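Helle Tischplatten reinigen: Kaffee, Klebstoff, Kugelschreiber

Zusammengestellt von Mechthild Hubmann, Stand Oktober

Die folgenden Angaben gelten für weiße und hellgraue Platten mit geschlossener, kunststoffbeschichteter Oberfläche. Geöltes oder gewachstes Holz, Naturstein und Linoleum sind ausgenommen. Bei unbekanntem Material wird jedes Mittel zuerst an der Unterseite der Platte geprüft: einen Tropfen auftragen, zehn Minuten einwirken lassen, abwischen, trocknen lassen, bei Tageslicht beurteilen.

Grundreinigung

Krümel und Sand trocken abfegen oder absaugen. Danach 200 ml handwarmes Wasser mit zwei Tropfen Handspülmittel ansetzen. Die Menge reicht für eine Tischfläche von fast 6 Quadratmetern. Mikrofasertuch eintauchen, gut auswringen, in geraden Bahnen wischen. Mit klarem Wasser nachwischen, trockenreiben. Spülmittelreste ergeben im Streiflicht graue Schlieren und binden Staub.

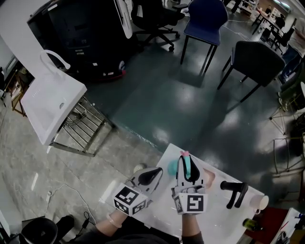
Kaffee und schwarzer Tee enthalten Gerbstoffe, die in feine Kratzer einziehen. Frische Ringe lassen sich mit der Spülmittellösung entfernen. Ältere Ringe werden mit einer Paste aus Natron und Wasser bestrichen, fünf Minuten belassen und ohne Druck abgenommen. Besonders zu beachten ist der Plattenrand. Liegt dort ein Pappbecher auf der Seite, wie der weiße an der rechten Tischecke, kann ein Rest unbemerkt an die Kante laufen und in die Fuge des Umleimers gelangen. Die Fuge sofort mit Küchenpapier abtupfen, nicht nass nachwischen. Aufgequollene Trägerplatten gehen nicht mehr zurück.

Klebstoff und Etiketten

Etiketten mit dem Föhn auf niedriger Stufe anwärmen und im flachen Winkel abziehen. Kleberreste mit Speiseöl bestreichen, nach einer Viertelstunde mit einem Kunststoffschaber abschieben, anschließend entfetten. Metallklingen sind ungeeignet. Den Schaber von Radik verwende ich seit Jahren, der von Lüthi ist etwas steifer und an Kanten besser zu führen. Nagellackentferner mit Aceton kann die Beschichtung mattieren und wird auf Hochglanz nicht eingesetzt.

Kugelschreiber und Filzstift

Brennspiritus auf ein weißes Baumwolltuch geben, von außen nach innen tupfen und nach jedem Kontakt eine saubere Stelle des Tuchs verwenden. Fenster öffnen, keine offene Flamme im Raum. Bei Permanentmarker den Vorgang wiederholen. Bleibt ein Schatten, hilft ein zweiter Durchgang am folgenden Tag mehr als längeres Reiben.
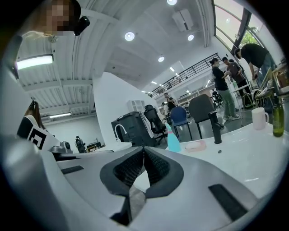 Darf man auf weißen Platten einen Schmutzradierer verwenden?

Auf matten Flächen ist er für einzelne Flecken vertretbar, sofern er nass ist und ohne Druck geführt wird. Er wirkt wie sehr feines Schleifpapier. Auf Hochglanz entstehen stumpfe Stellen, die sich nicht mehr auspolieren lassen.

Lagerung der Mittel

Spiritus bleibt im Originalgebinde, stehend und verschlossen. Natron trocken lagern. Angerührte Lösungen werden am selben Tag verbraucht. Tücher für Spiritus getrennt halten und vor dem Waschen im Freien auslüften lassen.

Ergänzung von Burgi Baumgartner: Bei Platten mit eingefräster Kabeldurchführung den Kunststoffring vor der Reinigung herausnehmen und separat abwaschen.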